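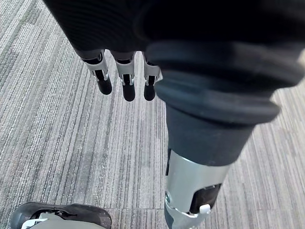
Talk notes: Choosing a floor you can live with
Sunday, after the coffee break

Welcome everybody back in, let them find their seats. Thank Maarja Mets for having me again, and mention that her question last August is why I rewrote half of this talk.

Start with my parents' hallway. They picked the carpet in one afternoon, from a sample the size of a paperback, and then they lived with it until I was grown and gone. I still remember which part of it was scratchy. Ask who has a floor like that in their past — wait for the hands, there are always hands.

Samples come next. Bring the biggest piece the store will lend you, lay it flat where it is going to live, and leave it there for a few days. Look at it in the morning, and then again with the lamps on. Ritva Pitkänen took hers back three times and I think she was right every time. 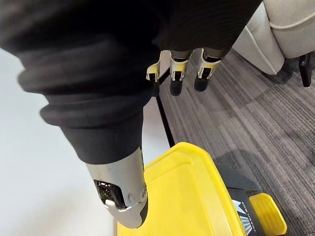

Dark knit with a folded cuff

Slow down here, people like to write things down. Pile first. A low, dense loop stands up to chairs and shoes. A deep soft pile is lovely under bare feet in a bedroom and a misery in a hallway. Then color: mid-grays are forgiving, very pale and very dark both show every crumb. Tell the Weltis story if there's time (the cream stairs, the blackberry jam).

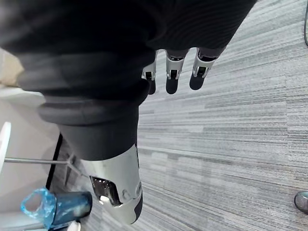

Gray patterned carpet floor

Pattern deserves a minute to itself. Stripes pull the eye along, so decide which way you want a room to stretch before the fitter arrives. Matching them at a seam uses more material, and you should ask for that on the quote. Arnout Timmermans did the upstairs at Plandside and had to reorder, poor man, with the furniture already out in the yard.

Cleaning. Vacuum slowly, slower than you think. Blot a spill, never scrub it. Keep an offcut in a closet, you will be so glad of it someday!
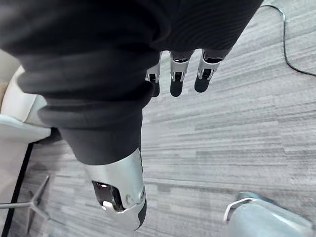 Dark fabric in soft folds, silver below

Questions, 6 minutes, and Domnica Iordache has the microphone. If someone asks about underlay, say yes, buy the better one, and point them to the sheet by the door.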